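Craft & Hobby Storage > Bins, Boxes, Shelving
Thread: metal bin for loose blocks - sloped sides or straight??

yian_um
Posted Tue 16 September
Quick one, typing between things. Need an open bin for loose blocks, the rectangular kind, colored, chunky. No lid. Lids never go back on here. Been using a straight sided plastic tub and I'm sick of it, blocks wedge flat in the corners and you have to scrape them out with your fingernails.

Looking at sheet metal. Two choices so far, one with straight walls (Mahama, the shallow one) and one with walls that slope out (Anstead makes it). Anstead costs more. Worth it? Anybody have both?

Also the floor is carpet so not sure about a metal bin sitting straight on it.

donal_nm
Sloped. Easy. Your hand goes in at an angle anyway, might as well have the wall do the same. Straight walls + rectangular blocks = block stands up against the wall and you can't get a finger behind it. Same thing you've got with the plastic.

Get the one with the rolled edge if there is one. Unrolled sheet metal will take the skin off your knuckles.

MalsoonS
Going to disagree w/ Donal. Sloped walls waste floor. You pay for a big footprint at the top and the bottom is tiny. I had one on a shelf and it ate the whole shelf, and held less than the ugly straight tub next to it. Sold it.

For blocks specifically, straight sides mean you can stack them in rows. Fits so many more.

yian_um
Not stacking them in rows. Not ever. They get tipped in.

MalsoonS
ok then

gkwon
Nobody asked but has anyone thought about the noise. Metal bin, hard blocks, tipped in. We had one in the back room at work and I could hear it thru two doors. Somebody ended up sticking felt on the floor of it and then the felt got gross and peeled and now there's a glue patch forever.

Plastic is ugly but plastic is quiet.

donal_nm
Noise depends what it's sitting on. On a hollow shelf it's a drum. On a solid board it's a thud. Don't put felt inside, put something under.

gkwon
It was on a solid bench. It was loud.

donal_nm
What gauge tho. Thin stuff rings no matter what.

gkwon
No idea, I didn't buy it. Thin I guess? You could flex the side with a thumb.

donal_nm
There you go

haewon_h
I have the sloped kind, had it since August last year. Not the Anstead, it came from a closing down sale with no label on it. Few things in no order bc I'm on lunch

- get gray. Bare gray or painted gray, either. I had a white one before and every scuff showed up black. Gray gets scuffed too, the floor of mine is all scratches, you just stop seeing it
- dark green blocks in a gray bin are harder to spot than you'd think in the evening. Red ones fine
- the slope is good for fishing out single blocks. It's bad for keeping count, they slide to the middle and pile
- wipe it dry. If it's got a seam at the corner the water sits in the seam

Not on carpet. Put boards down.

yian_um
Boards like what? Shelf boards? And how come not on carpet, weight?

haewon_h
It rocks. Carpet has give, bin has a flat bottom, lean on one edge to reach the far side and the other edge lifts up. Plus the edge leaves a line in the pile that won't brush out. Any flat boards. I used pale ones left from a shelf, laid side by side.

MalsoonS
Or just put it on a table like a normal person lol

haewon_h
Don't have table space! also low is better for tipping out

MalsoonS
Fair. My back says table.

gkwon
Can I ask what the blocks are for. Kids? If it's kids then I'd say no metal at all. Corners.

yian_um
Not kids. Practice pieces for a class, grown ups, we do a sorting thing by color and then a building thing. So they go in and out of the bin all day. Nothing heavy. Two colors mostly, green and a brownish red. I'd like to keep them all in one bin because sorting is the point, so please nobody tell me to get two bins

MalsoonS
I was about to tell you to get two bins

donal_nm
Color thing matters more than people think. If the floor of the bin is dark you lose the dark green. Light gray floor and you can pick both at a glance. haewon is right about that, only I'd say the floor matters and the walls don't.

haewon_h
Walls matter if they're shiny. Mine are dull. The shiny ones throw light back at you and it's tiring.

donal_nm
Sand it.

haewon_h
I'm not sanding a bin

donal_nm
Takes 5 minutes. Fine sandpaper, go one direction, wipe. I did it to a Drurkia tray and it went from mirror to nice soft gray. You'd pay extra for that finish in a store.

gkwon
And then it rusts

donal_nm
Not if it's galvanized and you don't go through the coating. Light pass.

gkwon
"light pass" says the man who told someone in the pegboard thread to use an angle grinder

donal_nm
That was a different situation and it worked

MalsoonS
Back to the question pls. Yi-an how deep do you need? This is what sank mine. Too deep and you're digging. For loose blocks I'd want the floor covered in one layer and a bit, no more. If you can't see the bottom you've got too many blocks or too small a bin.

yian_um
Shallow. One layer is perfect, even less. In class I only put a handful in at a time and people pick from those. The rest live in a bag.

MalsoonS
Ok then I take back the footprint thing. If you're only putting a handful in, slope is fine, you're not using the volume anyway. I was thinking storage, you mean more like a work tray.

yian_um
Yeah, work tray is a better word, should of said that at the top. Title is wrong now, can't edit it.

haewon_h
One thing with few blocks in a big bin, they end up lying every which way and the ones close to the front edge are a pain. You have to come at them straight down, no room between the block and the wall. The slope helps there, that's where you get your money back.

gkwon
Or you tilt the bin toward you

haewon_h
Then they ALL go to the front edge

gkwon
...yes ok

donal_nm
For anyone reading later, measure inside at the floor. Sellers list the top opening. Anstead listing says 503 mm and that's rim to rim, floor is a good bit less. Caught me out with a drawer insert.

MalsoonS
THIS. was exactly my problem. Had it on the returns form and they said the listing was correct "at its widest point". sure.

yian_um
ok good to know. Emailed them and asked for floor size, will report back. The Mahama listing gives both, points to them.

Anyone had the Zoso one? Cheaper than either. Looks the same in the listing as the Anstead but the reviews are all for a different product (a lunchbox??)

gkwon
Zoso stuff is hit and miss. Had a desk organizer, fine. Had a wire basket, welds came apart. I wouldn't for something getting banged on all day.

donal_nm
Bottom of theirs is thin. It'll oil can on you. Push the middle and it pops down, pops back up later. Blocks bounce.

haewon_h
Mine does that slightly. Stopped once it was on the boards, the boards hold the bottom up.

donal_nm
Cheating but fine

yian_um
Update. Anstead got back to me, floor is plenty for what I need. Ordered it. 9 days they say. Not gluing felt in it. Not sanding it. Boards I've got, pale, will lay them over the carpet and see if it rocks.

MalsoonS
You're going to sand it.

yian_um
I'm not going to sand it

gkwon
Check the rim with a rag before you use a hand. Drag the rag all the way round, if it snags, file that spot. Learned that one with a bandage on.

donal_nm
Finally something gkwon and me agree on

gkwon
Don't get used to it

haewon_h
How'd it go with the boards? bumping because I'm redoing my corner and want to know if you butted them tight or left a gap.

yian_um
Sorry, forgot this thread. Bin came, dull gray, good. Rag didn't snag anywhere. Boards are just laid down, no screws, and I pushed them as tight as they'd go. Doesn't rock when I lean on it. Carpet is dark charcoal so the pale boards look kind of stark but whatever, easy to find if you drop one.

Noise, gkwon was half right. One block dropped in, fine. A whole bag tipped in, everyone turns round. So I don't tip the bag, I put them in by hand.

The floor's scuffed up already, scratches, faint white marks. I wiped some off and there were more the next day so quit wiping. Doesn't bother me, both colors still show up fine against it, green included. I was worried about the green.

Only complaint, longer blocks end up at a shallow angle and then you're guessing which end to take. I tell people take it by the middle. Half of them don't.

MalsoonS
So would you buy straight or sloped if you did it again?

yian_um
Sloped. Would buy the same one. Wouldn't pay full price though, saw it marked down since, annoyed.

haewon_h
Ok tight boards then, thanks. Got a pic? want to see how it sits on them

yian_um
Yep, had it set up with the green ones and the red-brown ones.
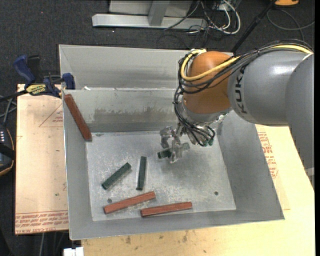 Still need a better bag for the rest of the blocks btw, the drawstring on this one is going. If anyone has a bag they like post it, or I'll start a new thread with a title that's right this time.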